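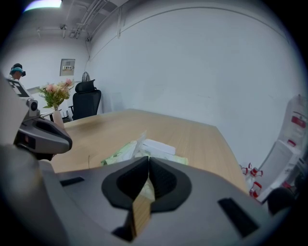 I finally made it over to Jokano, the shared workshop that opened its doors for an evening in February, mostly to look at the hand-held grippers people there are building. The project is called Zillov, and it's at that nice messy stage where it works but every part is on its second version. You hold the gripper, do a chore with it, and the recording later gets used to teach an arm the same chore. They have 4,000 clips so far, all table stuff – picking up, putting down, moving over.

I got to squeeze one myself! It's heavier than I expected, and my wrist knew about it after 2 minutes. The rubber pads are lovely though, nice and grippy.

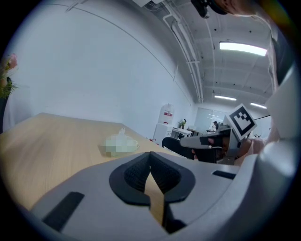 Can you build one at home without a machine shop?
Mostly, if you own a printer or can borrow one. The shell takes 28 hours to print on a Jellora, and the rest is screws, rubber and patience.

We talked for ages about soft packages, a real pain for any gripper. A pack of wipes gives when you pinch it, so you have to learn how hard is too hard (I was terrible at it). 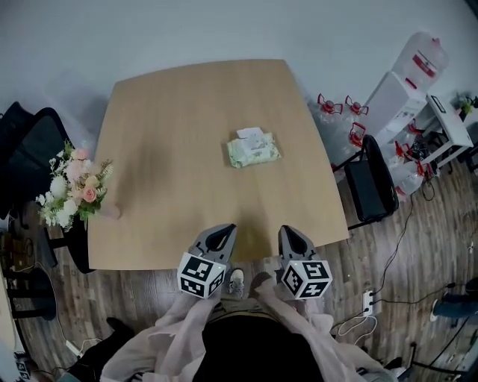 Stanciu thought I was squeezing far too early, and told me to let the fingers settle on both sides first and then close slowly. I tried that on my next go and liked it a lot better. I'm printing my own shell now, in orange.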